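Über uns

Die Aerts Textilprüfung GmbH ist ein unabhängiges Labor für Gebrauchstextilien im Gastgewerbe. Wir prüfen Tischwäsche, Servietten, Bettwäsche und Frottierware auf Maßänderung, Farbechtheit, Reißfestigkeit und Fleckentfernbarkeit. Auftraggeber sind Webereien, Mietwäschereien und Hotelbetriebe.

Das Labor besteht in der heutigen Rechtsform seit dem 01.01.2019. Vorher war es als Prüfstelle einer Weberei in Loltbridge organisiert und arbeitete ausschließlich für den eigenen Betrieb. Mit der Ausgliederung wurden die Klimakammer, die Waschstraße und das Archiv der Rückstellmuster übernommen. Der Standort Birkidham kam im März des Folgejahres hinzu. Dort werden die mechanischen Prüfungen durchgeführt, in Loltbridge alle Verfahren mit Wasser und Lösemitteln.

Die Leitung liegt bei Maja Sikora, Diplom-Ingenieurin für Textiltechnik. In beiden Häusern sind 16 Personen beschäftigt, davon sieben in der Prüfung. Die übrigen Stellen verteilen sich auf Probenannahme, Auswertung und Verwaltung.
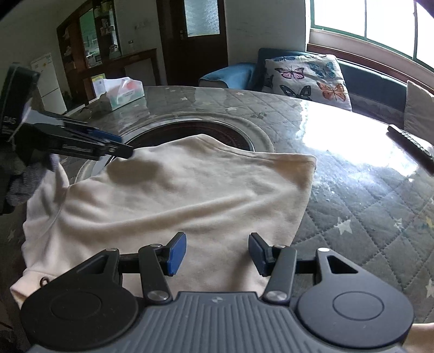 Am runden Tisch

Proben werden vor jeder Messung im Normalklima ausgelegt, bis die Masse konstant ist. Für Waschprüfungen gilt ein Standardablauf von fünf Zyklen; auf Wunsch des Auftraggebers wird verlängert. Gemessen wird nach jedem Zyklus in Kett- und Schussrichtung. Abweichungen vom Ablauf werden im Bericht vermerkt – auch dann, wenn sie das Ergebnis nicht beeinflussen.

Im letzten Geschäftsjahr wurden 289 Prüfberichte ausgestellt. Jeder Bericht enthält Rohwerte, Mittelwert und Streuung sowie die Kennung des Rückstellmusters. Empfehlungen zu Einkauf oder Lieferantenwahl geben wir nicht ab.

Für Auftraggeber aus dem Raum Prurkville besteht eine Annahmestelle ohne eigenen Laborbetrieb. Muster sind ungewaschen, gerollt und mit Angabe der Faserzusammensetzung einzureichen. Gefaltete Ware wird angenommen, verlängert aber die Auslegezeit.

Kontakt | Impressum | Datenschutz | © Aerts Textilprüfung GmbH | Nach oben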